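Banport 機器カタログ > 把持・搬送 > 二本指平行グリッパー

Mokico 二本指平行グリッパー(アーム用エンドエフェクタ)
取扱:Banport 店舗設備・作業機器課
最終更新:2018年4月21日
価格:都度見積 在庫:お問い合わせください 貸出機:あり

「これを付ければ家事ができますか」「品出しを任せられますか」というお問い合わせが2月から続いています。答えは今のところ「いいえ」です。それでも買う理由のある方のために、このページを書き直しました。
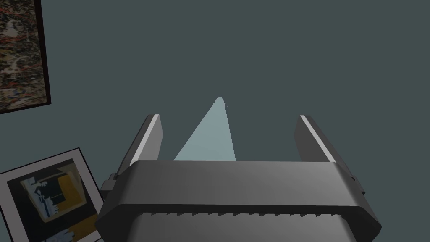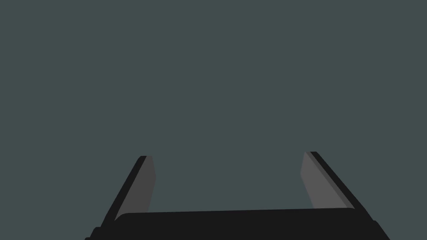

当課では Mokico のグリッパーを取り扱っていますが、メーカーの紹介文をそのまま載せるのはやめました。以前のページには「ご家庭でも店舗でも、人の手に代わって」とありました。人の手に代わるかどうかは、何を、どこで、誰が後始末をするかによります。その三つを書かない紹介文は、購入の判断材料としてほとんど役に立ちません。

■ どういう機器か

向かい合った2本の指が平行に開閉し、間にあるものを挟みます。できることは挟む、保持する、放す。これだけです。持ち上げるのはアームの仕事で、どこへ持っていくかを決めるのは制御ソフトの仕事です。本品を箱から出しただけでは何も始まりません。

ときどき「ロボットを買ったのに動かない」というご連絡をいただきますが、確認するとグリッパー単体のご注文だったということがあります。アーム、制御装置、電源、取付用の台はすべて別売です。カメラも別売です。見積書の一行目だけで稟議を通さないでください。

■ 「できる」という言葉の中身

機械が家事や売場の雑務をこなせるかという議論では、一度成功したことと、毎日任せられることが同じ「できる」で語られがちです。展示会で布巾を一枚つまみ上げた機械は、確かに布巾をつまみ上げました。翌朝、流しの縁に張り付いた濡れた布巾をつまめるかどうかは、また別に確かめる必要があります。

当課の検証室で、同じ形の空き箱を同じ向きに置き、つかんで隣の台へ移す動作を1,000回繰り返しました。成功は979回です。

この数字を見て「十分だ」と感じる方と「使えない」と感じる方がいます。担当のナヴィード・ハシュミ(Naveed Hashmi)は後者で、私も同じ意見です。条件としてはこれ以上ないほど楽なものでした。箱は潰れておらず、滑らず、置き場所も決まっています。照明も変えていません。それでも失敗は残り、失敗した箱は人が拾って元の位置に戻しました。拾う人がいなければ、そこで作業は止まったままです。

失敗のうち多かったのは、指が箱の角に当たって押し出してしまうものでした。次が、つかんだ後に箱が傾いて隣の台の縁に引っかかるもの。指の力が足りずに落とした例は少数です。把持力の数値ばかりを比べて機種を選ぶ方が多いのですが、私どもの手元で困ったのは力以外のところでした。

■ シミュレーションの結果をどう読むか

最近は、実機を動かす前に画面の中で動作を作り込むやり方が増えました。これ自体は良いことだと思っています。指を曲げてしまっても修理代がかかりませんし、夜通し回しても隣の部署から苦情が来ません。

問題は、その成績が実機の成績として営業資料に載ってしまうことです。計算上の物体は、たいてい汚れていません。包装フィルムのたるみも、段ボールの湿気も、誰かが貼った値引きシールのめくれも、作り込まなければ存在しません。売場ではそういうものこそが物をつかみにくくしています。

他社品も含め、資料に成功率が載っていたら、次のことを販売元にお尋ねください。

・画面の中の数字か、実機の数字か
・対象物は何種類で、誰が選んだか
・失敗したとき、人が手を出したか。出した場合、それは成功に数えたか
・数え始めたのはいつか(うまくいき始めてからではないか)

四つ目は意地の悪い質問に聞こえるかもしれません。当課は他社の営業担当の方にも必ず伺っています。すらすら答えてくださる会社もありますし、資料を持ち帰ったまま連絡が来ない会社もあります。

■ 作業別の見立て

ご相談の多い作業について、現時点での当課の考えを書いておきます。今後変わることもあります。

空箱・規格容器の移し替え
向いています。形がそろい、置き位置が治具で決まっていれば検討の価値があります。ただし治具の費用と、それを置く場所を先に見込んでください。狭いバックヤードでは、この時点で話が終わることもあります。

棚への品出し
おすすめしません。一段目の手前だけなら動きますが、奥に詰める、前に引き出す、期限の古いものを手前に出すという本来の作業には届きません。二本の指が入る隙間を商品の両側に空ける必要があり、その隙間のぶん陳列数が減ります。売場責任者の方が最初に反対されるのはたいていここです。

食器の片付け
伏せた樹脂カップのように同じ形のものが並んでいる場合に限り、実験としては面白いと思います。重なった皿、濡れたグラス、茶碗に入ったままの箸は別々の難題です。ご家庭への導入はお断りしています。割れた食器の片付けは機械がしてくれません。

洗濯物をたたむ
本品では考えないでください。つまむことはできます。つまんだ後の布がどう垂れるかを扱うには、指以外の部分がまるで足りません。

床の片付け(物を拾って箱に入れる)
問い合わせの一番多い用途です。硬くて、指の開きに収まり、周囲に何もないものであれば拾えます。お子さんのいるお宅の床にそのような状態はまずないでしょう。コード類、紙、平たいものは苦手です。

検品台への供給
品目が固定されているなら、有望な用途の一つです。Naqvi 様の工場では、部品トレーから検品台への供給に限定してお使いいただいています。導入を担当されたヤシル・カタック(Yasir Khattak)様からは、次のようなご感想をいただきました。

「人が減ったかと聞かれれば、減っていません。同じ人が別のことをしている時間が少し増えました。朝の立ち上げと、止まったときの復帰は今でも人がやっています。トレーの反りを直すほうが、プログラムを直すより効きました」

メーカーにはもう少し景気の良いコメントを載せたいと言われましたが、カタック様のお話で購入の参考になるのはこの部分だと判断しました。

■ 指先パッドについて

標準の指先は平らな面で挟む形です。平らなもの同士なら安定しますが、丸いもの、先の細いもの、上に向かってすぼまるものは接する面積が小さくなり、挟んだ拍子に逃げることがあります。対象物が一つに決まっているなら、形に合わせた指先を作ったほうが早く片付きます。

Badetti 製の交換用指先もお取り寄せできますが、取付面の形が合うかどうか、必ず現物でご確認ください。メーカーの互換表には載っていません。当課で取り付けた個体では問題なく固定できましたが、お客様の個体まで保証するものではありません。

指先は消耗品です。面が光ってきたら滑り始める前に交換をご検討ください。清掃は乾いた布で行ってください。溶剤を使うとパッドの接着部が傷むことがあります。

■ 保証と保守

本体保証は納品日から36か月です。指先パッド、ケーブル、落下や衝突による変形は対象外となります。衝突による変形は修理依頼の中で最も多い理由ですので、この除外は小さな文字で済ませずここに書いておきます。

保守契約は任意です。社内にアームの原点復帰ができる方がいない場合は、契約をおすすめします。いらっしゃる場合は、その方が休んだ日のことをお考えください。

■ ご購入前にお願いしていること

本品は、次の三点を伺ってから見積をお出ししています。お手数ですが、空欄のままでは受付できません。

1. つかませたいもの(品名だけでなく、実物または同型のもの)
2. 今その作業を誰が、どのくらいの時間をかけて行っているか
3. 止まったときに誰が対応するか

二つ目を測ってみたら思ったより短い作業だった、というお客様が相当数いらっしゃいます。その場合は台車や棚の高さを変えるほうが安く済みます。台車は別ページで扱っておりますので、そちらをご覧ください。

■ 貸出機

検証用に貸出機を用意しています。アームとのセット貸出も可能です。送料はお客様負担、返却時の動作確認は当課で行います。

貸出期間中は、うまくいった動画だけを残さず、一日の終わりに失敗の回数を紙に書いておいてください。返却時にその紙を見せていただければ、購入すべきかどうか率直に申し上げます。これまでの貸出では、購入に至らなかった件数のほうが多くなっています。

■ よくいただくご質問

家庭で個人が購入できますか。
販売は法人・学校に限らせていただいています。個人の方への安全説明の体制が整っていません。

数年待てば家事ができるようになりますか。
わかりません。以前から「数年」と言われ続けていますので、当課では年数をお答えしないことにしています。待つ間の費用はかかりませんから、急ぐ理由のない方は待っていただいて構いません。

他社のアームに付きますか。
取付板と信号線の仕様によります。型番をお知らせください。「たぶん付く」という段階での出荷はしておりません。

検証室の見学はできますか。
平日のみ、事前予約制です。うまくいかない場面もそのままご覧いただきます。動作の途中で止まった場合、その日は復旧作業の見学になります。

■ お問い合わせ

Banport 店舗設備・作業機器課 グリッパー担当 ハシュミ
お見積・貸出のお申し込みは、ページ下部のフォームをご利用ください。対象物の写真を添付される場合は、普段置かれている状態のまま撮影をお願いします。きれいに並べ直した写真では見立てを誤ります。

関連する機器
・取付板(アーム別)
・指先パッド交換セット
・規格容器用位置決め治具
・手押し台車、高さ調整棚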